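We use cookies to remember your settings and to count visits to this site. By carrying on you agree to this. Manage cookies | Accept all

PRESS RELEASE
For immediate use

Cleltholm repair library to open a second branch at Pacheco Yard this September

Alov, the tool and repair library based in Cleltholm, will open a second branch in September. It will take over the ground floor of the former seed warehouse at Pacheco Yard, on the Ballow side of town, and will lend hand tools, garden equipment and small household machines to anyone living in the district.

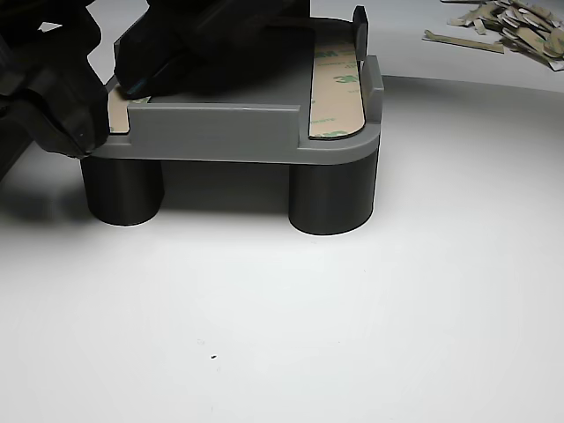
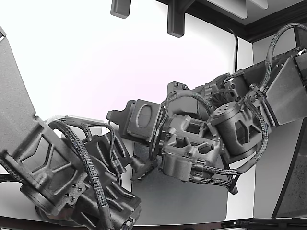 The new branch will open with 500 items on its shelves, and a further 1000 will move between the two sites according to demand. Members will be able to borrow from one branch and return to the other at no extra charge. Existing membership cards will work at both counters from the first day.

Alov began as a Saturday stall lending drills and ladders, and now has 2095 members. Demand has outgrown the original premises on Mill Lane, where the storeroom is shared with the repair bench and larger items such as carpet cleaners and hedge trimmers have to be booked well ahead. Ballow residents make up a large share of the waiting list for these items, and many of them have no direct bus to Mill Lane.

Maricel Galang, manager of Alov, said: "People in Ballow have been asking us for a branch since we first put a suggestions box on the counter. It is a long way to carry a wallpaper steamer. The warehouse has level access from the yard, a wide door and enough room to keep the garden equipment separate from everything else, so we can finally stop stacking strimmers in the corridor."

The branch will have a lending counter, a workshop with four repair benches and a small room for evening classes. The benches can be booked by the hour and come with basic tools, good lighting and a vice. A member of staff will be on hand during opening times to help people get started, but members will be expected to do their own repairs. Items brought in for repair must be clean and small enough for one person to carry. Gas appliances and microwave ovens will not be accepted.

The first classes will cover sharpening garden tools, replacing a tap washer, mending a bicycle puncture and sewing on a patch by hand. Places are open to non-members for a small fee, which is taken off the cost of membership if they join within the same month. Further classes on chair caning and basic joinery are planned for the winter if enough people sign up.

Nestor Catacutan, who will run the Ballow workshop, has taught repair classes at Mill Lane for several years. He said: "Most of what comes through the door is a loose wire, a worn belt or a blunt blade. You can learn to deal with those in an evening. We would like people to bring things in before they give up on them – lamps, toasters, kitchen scales, whatever is sitting at the back of the cupboard."

Work on the building has been limited to new lighting, a ramp to the side entrance and repairs to the roof gutters. The original shelving from the seed warehouse has been kept and will hold the lending stock. Cycle stands will be fitted in the yard, and there will be a loading space by the main door for people collecting heavy items. The space is limited to 20 minutes.

Membership will stay at the current rate, with a reduced rate for students, pensioners and anyone receiving housing support. Borrowing is for one week, with one renewal allowed if no one else has reserved the item. Late fees will be charged per item at both branches.

Alov is also asking for donations of working tools ahead of the opening. Spirit levels, socket sets, clamps, sewing machines and long-handled pruners are most needed. Donations can be left at the Mill Lane counter during normal hours. Paint, solvents and petrol-driven tools cannot be taken.

The Mill Lane branch will stay open as usual throughout. Opening times for Pacheco Yard will be posted at both sites and in the members' newsletter before the doors open.

ENDS

Press enquiries: Maricel Galang, Alov, Mill Lane, Cleltholm. Visits to the new branch before opening can be arranged on request.

Sign up to our newsletter for class dates and new stock. You can unsubscribe at any time.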